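Yaman save-sync

Yaman is a small command-line tool that copies saved games between a handheld console and a home server. It was written for players who stream from the Nanach service part of the time and play installed copies the rest, and who are tired of finding that the two sets of saves don't match.

What it does

Yaman looks in the save folder for each game on its list, compares the time stamps with the copy on the server, and keeps the newer one. The older file is moved to a folder called "previous" and stays there until you delete it. Nothing is overwritten in place.

The list currently covers 1,188 games. Most entries came from the old Usten save index, with the dead ones taken out in July.

Installing

Unpack the archive anywhere you like and run the setup script once. It asks for the server address and a folder name – the folder is made for you if it doesn't exist. You will need the Nanach desktop client, version 2 or later. The web client keeps its saves elsewhere and Yaman can't reach them.

Settings

port: 55 by default. Change it if your router objects.
keep: how many previous saves to hold per game. The default is 100.
skip: names of games to leave alone, one per line.

Known problems

Games with cloud saves of their own may fight with Yaman. Put them in the skip list.

If the clock on the handheld is wrong, the wrong save can win. Check the "previous" folder before you panic.

File names with accents fail on the Rolbridge dock. A fix is written but not tested. 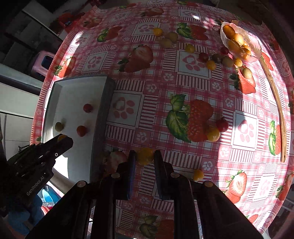 The strawberry tablecloth

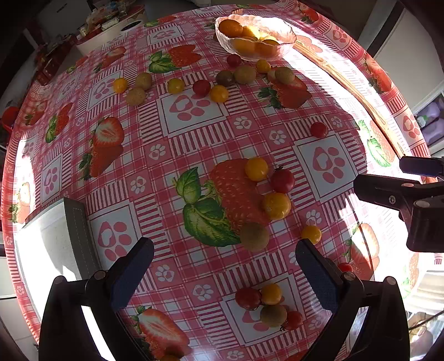

Reporting a fault

Send the log file and the name of the game. Please leave out the save itself unless asked – some are very large. Logs are written at the end of each run, so a run that was stopped by hand won't have one.

Licence

Free to use and change. The game list may be copied separately from the code, with the same terms.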